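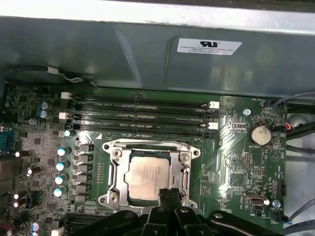
Palten pauses robot processor removal after grip fault

Wednesday stoppage traced to a setting that was doing exactly what it had been told

FOR IMMEDIATE RELEASE

Palten, the computer refurbishment firm, has paused automated processor removal at its Fludine workshop after a robot squeezed a processor a good deal harder than anyone had asked it to, and then declined to let go.

The fault happened on Wednesday afternoon. The gripper closed on a processor in an old desktop machine, failed to register that it was holding anything, and closed a bit more to be sure. It went on being sure for 90 seconds, until an operator pressed the stop button. No one was hurt. The processor was past saving, the socket beneath it had lost several of its pins, and the motherboard has been retired to the spares shelf.

Palten's own inquiry found that the grip limit had been raised during a software update in October, so that the same robot could pull stubborn power connectors. The higher limit was meant to apply to connectors only. It applied to everything. The update had passed its tests, all of which were carried out on connectors.

"The robot followed its instructions faithfully, and we would like to apologise for the instructions," the company said in a statement. "A processor is a small, flat thing with delicate parts beneath it. It should be lifted with some tact."

The gripper works close in over the open chassis, at the edge of the socket frame, where there is little room for error and plenty of small parts to find it with. Palten has checked the 400 boards handled between the update and the stoppage. Of these, 32 showed marks at the socket and have been withdrawn from sale. Customers who bought one of the 3 boards that had already been sent out have been contacted and offered a replacement or their money back.

Rakix, which supplies the control software, has issued a fix that sets a separate grip limit for each type of part. If the gripper meets resistance it does not expect, it will now stop and ask for help, a habit Palten hopes will catch on more widely.

Outside safety advisers Triantafyllou will watch a set of supervised trials before the work restarts. Until then, processors at Fludine are being taken out by hand, at a slower pace and with more tea breaks. Memory and drive removal are not affected.

No restart date has been set.

ENDS

Notes to editors

Palten repairs and resells used desktop computers and parts. Fludine is its only site using robots for processor removal.

Requests to visit the workshop should go to the Palten press desk. Visitors are asked to keep their hands behind the yellow line, including when pointing.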